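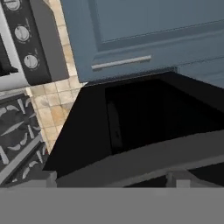 Gas to induction in an existing kitchen: circuit sizing and the old gas stub

mkouris_p
Planning to replace a gas cooktop with a 36 inch induction unit. Existing cabinets stay. The panel is 200 A with two free slots, and the run from panel to cooktop is 17 feet through an open basement ceiling. The installation sheet for the Reinholz unit I'm looking at calls for a 50 A circuit at 240 V. There is an unused 40 A range circuit already in the wall, 8 gauge copper. Can I keep the cable and change only the breaker?

Fragkou_C
No. 8 gauge NM cable is limited to 40 A. A 50 A breaker on it leaves the cable unprotected between 40 and 50. Pull 6 gauge. At 17 feet with an open ceiling it's an afternoon of work, most of it drilling.

sandamali.s
Check whether the maker has a 40 A version before pulling anything. Several 30 inch units are rated for 40 A and the existing cable would be fine. You lose one burner. I cook for five on a four-burner unit and have not missed it.

Fragkou_C
The cutout is already 36 wide. A 30 inch unit means a new countertop or a filler strip, and filler strips collect grease.

sandamali.s
Stone can't be made wider, agreed. But OP hasn't said what the counter is.

mkouris_p
Laminate, 11 years old. I would replace it if there were a reason to, but this isn't one. Staying with 36.

lambrakis
Before ordering, measure the depth under the counter. Gas cooktops are shallow at the edges and induction units are not, because of the fans. Mine hit the back of the top drawer box. I cut 2 inches off the drawer and put in a new back panel. Also look at where the air intake is. If the cabinet below is sealed, the unit will throttle itself on a long boil and you'll think it's defective.

E Kokkinos
Gas side: the shutoff under the counter is not a termination. Cap or plug the line after the valve, then soap test the joint. If nothing else in the house uses gas, have the utility pull the meter. Otherwise you keep paying the fixed charge every month.

Fragkou_C
I'd go further and remove the branch back to the tee. A capped stub in a cabinet full of pans gets knocked.

E Kokkinos
Depends on access. A stub that is strapped and capped is allowed here and I've never had one fail inspection. Opening a finished wall to remove three feet of black pipe is money for nothing.

Fragkou_C
He has an open basement ceiling.

E Kokkinos
Then yes, take it back to the tee.

mkouris_p
The branch comes straight up through the floor, so that's simple enough. Electrician quoted 2,000 for the new circuit, permit included. Seems high for 17 feet.

lambrakis
What does the quote cover besides the cable? If he's also moving the junction box and patching, it's not out of line. If it's cable and a breaker only, get a second one.

mkouris_p
Cable, breaker, new box, permit. No patching. Asking a second shop in February when they're slow. Drawer depth is 19 inches, will check it against the drawing tonight.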